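Service year scheme widens its intake

The Wustelier scheme, which places school leavers in a year of paid public work, took 1284 applications in January for 400 posts. Most were for care homes, libraries and flood defence. The Wunden district office alone asked for 126 people — its largest request to date — and was granted all of them.

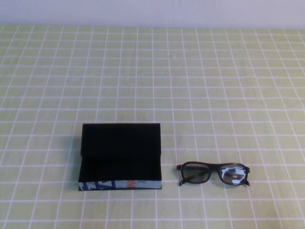 One former member, now employed at the Zistitz land registry, argued that the allowance still shuts out anyone who must pay rent. The rate has stood at 298 a month for two intakes. A review is due after the summer.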